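I moved all my household paper to plain text indexes in April, and a few people asked how the scheme works. Notes below. The scanner is an old Draltari sheet-feed unit and the index lives in one text file.

## File names

Every scan gets a year, a sender and a short subject, in that order, separated by underscores. No spaces. Lowercase only. The sender comes second so that a plain sort keeps one year of water bills together. I tried subject first and gave up after 32 files.

Dates inside a year go at the end if they matter. Mostly they don't.

## Resolution

I scan at 200 dpi in grayscale. Text recognition on my machine gets slightly better above that and the files get a lot bigger. Receipts on thermal paper are the exception. Those get scanned in color, and the contrast is raised afterward.

Julián Manzano wrote to ask why I don't use one-bit black and white. Stamps and pencil notes drop out. If your paper is all laser print, it's fine.

## Sorting before scanning

This step takes longer than the scanning. I make 3 stacks:

- keep the original (deeds, titles, anything with a raised seal)
- scan, then shred
- shred now

Staples come out at this point. The Draltari will pull a stapled pair through and skew both sheets, and it reports no error. Folded sheets get flattened under a book overnight. You need a clear stretch of table and decent light, and the stacks should be far enough apart that they don't slide into each other.

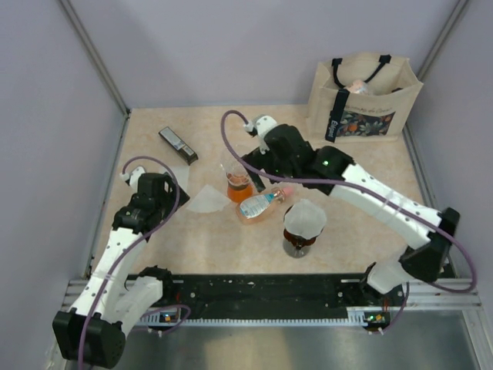

## Backups

Two copies: one on the Bimlow drive in the closet, one on a disk I keep at work. A script compares checksums every month and writes mismatches to a log. It has found 2 so far, both from a copy I interrupted.

The script doesn't check that the index matches the folder. A renamed scan will pass the checksum test and still be missing from the index. I've started a fix for that and will post it when it handles accented characters, which currently break the sender field for Herrero and nothing else I can find a pattern in.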